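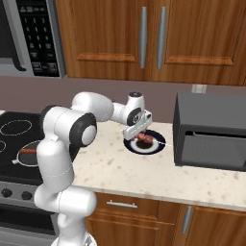

Anjani Kwok asked before the session whether the practice servers ought to be reset between teams, or whether clearing the lobby would be enough. The question was put to the group and the decision was to reset in full. A lobby clear leaves the previous team's custom settings in memory, and two of the complaints received after the October qualifier can be traced to that.

29 April 2024
Network and station test, Bruvmont hall, main stage side

Purpose of the session: to confirm that the stage network can carry a full five-against-five match on the local server, with observer and broadcast machines attached, before the Derkach Cup teams arrive.

Setup. Stations were connected through the Clodetent switch on the stage riser. The backup switch was powered but left unconnected. Match server on the local rack, build as supplied by the organizer. Automatic updates disabled on every player machine. Voice traffic was kept on its own segment.

Run one. Full match on the default map, test players on both sides. The run was stopped in the second half when the observer machine lost its feed. The player stations were not affected and the server log shows no dropped connections. The fault was found in the patch panel, where the observer line had been placed on the voice segment. Label corrected and port moved.

Run two. Repeated from the beginning. Completed without interruption. The server was then left idle for 600 seconds with all clients connected, to see whether any station would time out. None did. The client setting for this is 300 seconds and it should have applied. The server is evidently overriding it. To be raised with the organizer, as the rule book refers to the client value and referees will rely on it when a player is away from the station.

Run three. Pause and restore. The match was paused by the referee account, the server process was stopped, and the round was restored from backup. Score and economy were correct. Player positions returned to the start of the round, as the rules require. One headset on the left side came back muted and had to be selected again in the audio menu. Not repeated on a second attempt.

Audio. Atetti headsets fitted at all player stations. Masking noise was set at the level used in October. Test players reported that the stage speakers could still be heard during crowd playback, chiefly at the end seats. The level was raised by 5 decibels and the remark was not made again. Hall staff have been asked to leave the speaker angle unchanged.

Open items
Timeout value, server against client: query to organizer.
Muted headset, left side: swap the cable and run again.
Reset procedure between teams: to be written up and placed at the referee desk.
Backup switch: failover not yet tested.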